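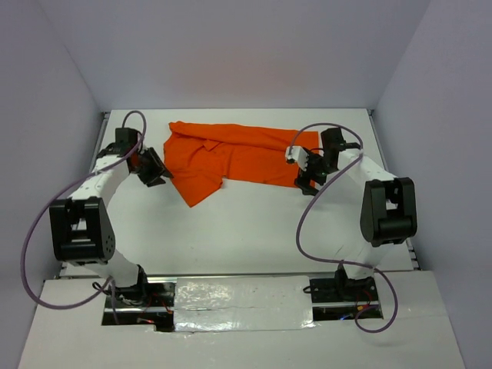 Two arms share one tabletop and one piece of orange cloth in an enclosed folding cell.

Capital requests for two-armed cells have become a regular item in the budget cycles of mid-sized textile service firms. They were rare five years ago. A plant that launders uniforms, table linen or patient gowns has long been able to buy machines that wash, dry and iron with little attention. The step between the dryer and the folder, in which a person picks up a bunched garment and finds its corners, has stayed manual in most buildings, and it is the step that managers now most often ask their finance offices to examine.

Brannigan, a regional uniform and linen service operating 17 plants, took up the question in its most recent planning year. The company did not begin with a purchase. It set aside money for a single evaluation cell, wrote down what the cell would be expected to show, and agreed in advance on the month in which the work would be reviewed. The review took place in March. Its findings were shared with plant managers and form the basis of much of what follows.

The first finding concerned the quotation itself. The price submitted by the supplier, Flereck, covered the arms, the grippers, the controller and the enclosure. It did not cover the power drop, the changes to the floor layout, the spare gripper fingers or the hours that staff would spend with the cell before it produced anything of use. When those items were added, the arms and controller came to less than half of the first-year cost. Brannigan's finance office now requires that every automation request be submitted on a form with separate lines for equipment, site preparation, spares, staff hours and support. A request that arrives with one figure is sent back.

The second finding concerned cables and other small parts. Over the evaluation period the cell was stopped more often for connectors, finger pads and cable wear than for any fault in the arms. None of these parts is costly. The delay in obtaining them was. Flereck shipped replacement finger sets from a central warehouse in 15 working days, and on two occasions the cell stood idle for most of that time. A second set of every wearing part is now written into the opening order, and the support contract is compared on delivery time before it is compared on price.

Floor space was the third matter. A two-armed cell is compact on the tabletop, but it needs clear access for loading and for maintenance, and an older plant may have no such area near the dryers. Two of the sites that asked to be considered for a cell were found to need the relocation of a sorting line. In one case the cost of the move was greater than the cost of the cell, and the request was withdrawn. 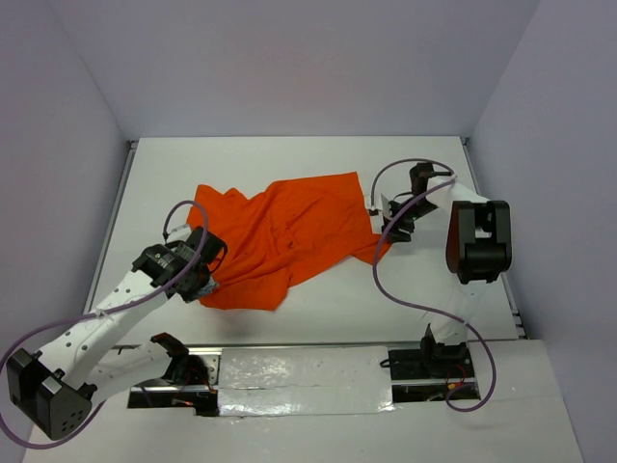

Cloth handling at the cell. The fabric is presented bunched, and both grippers work close to it.

Throughput remains the hardest figure to place in a budget. Suppliers tend to quote cycle times for a garment that has been laid flat. Garments in a working plant are seldom flat. Brannigan asked for its evaluation to be run on items in the condition in which they leave the dryer, and it set a minimum of 600 items per garment type before any rate could be used in a payback calculation. Planners at Wolum, a hospital linen cooperative that followed the work, have adopted the same minimum and have added a rule of their own: time spent by an attendant in clearing or resetting the cell is charged against the cell and may not be recorded as general labor.

Both organizations have also changed the way they treat software. The cell at Brannigan runs under Pliltance, a scheduling and task package licensed by the year. In the original request the license appeared as a purchase. It has since been moved to the operating budget, where it will be seen and questioned at each renewal. Plant managers objected at first, as the change raised their monthly costs. The finance office held to it — a license that must be renewed for the equipment to run is a running cost, and it should be carried as one.

The question of staffing was handled separately from the question of payback. The evaluation plan provided 45 hours of paid instruction for each attendant, and those hours were charged to the project so that plants would not be tempted to shorten them. Attendants were asked to keep a written log of every stop. Several changes to the spares list came directly from those logs.

For firms that are preparing a first request, Brannigan's planning office recommends that the evaluation be funded in one fiscal year and any wider purchase in the next. A combined request places pressure on the evaluation to produce a favorable answer. It also recommends that the supplier be told, before the order is signed, which garments will be used and how they will be presented.

Brannigan has not yet committed to a second cell. A request covering two further plants is being prepared on the new form, with site preparation priced by an outside contractor and support terms still under discussion with Flereck.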